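Hesance Custom House

Hesance Custom House is a former customs building on the harbour front at Hesance, a small port at the mouth of the Skurnilari river. Built of pale local limestone in a plain Greek Revival manner, it served the port until the customs service moved out, and it is now shared by the town archive and a set of public workrooms. It is one of the finest small public buildings on this stretch of coast, and a wonderfully complete one – the original staircase, strongroom and most of the window shutters all survive.

Background

Before the present building went up, customs business at Hesance was done in rented rooms above a chandler's shop. Merchants complained often about the damp, and with good reason: ledgers from those years are badly stained and several can no longer be opened. A site was bought beside the old fish quay, on ground so soft that the builders had to drive timber piles before laying a single stone. The work was given to the firm of Stelmakh, better known at the time for bridges and sea walls, and this shows in the magnificent basement, where the vaults are far heavier than the two floors above them could ever need.

Design

The main front faces the water and has a portico of 8 columns, with unfluted shafts and very simple capitals. The side walls are 13 bays long, which makes the building much deeper than it looks from the quay. Visitors are often surprised by this! Inside, a central passage runs straight through to the yard, with the public counter on one side and the collector's office on the other. The staircase is the great treat of the interior: a curving flight in stone, fixed only at the wall, with an iron handrail cast in a wave pattern.

The upper floor held a long room where captains swore to their cargoes. Its ceiling rises to a shallow dome, lit by a ring of small windows that throw a lovely even light across the floor.

Later use

After the customs service left, the building stood locked for several years and lost much of its roof lead. Repairs were led by the architects Flumow, who kept the old room plan and put all new pipes and wiring under the floors. 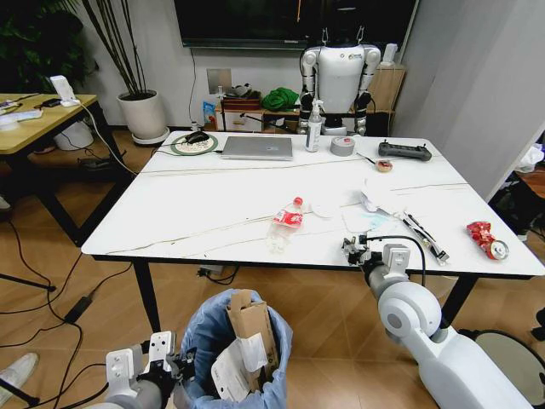
The yard buildings were less lucky. A weigh house and a row of stables were pulled down one August to widen the quay road, and only the weigh house doorway was saved. It was rebuilt against the north wall, where it frames a bench. The portico was cleaned in the same period, bringing back the warm colour of the stone after 50 years of coal smoke.

The town archive holds the original drawings, including a rejected scheme with a clock tower. Copies hang on the staircase and can be seen whenever the reading room is open.

See also
Skurnilari Lighthouse
Hesance Old Fish Quay

Page last edited 2/27/23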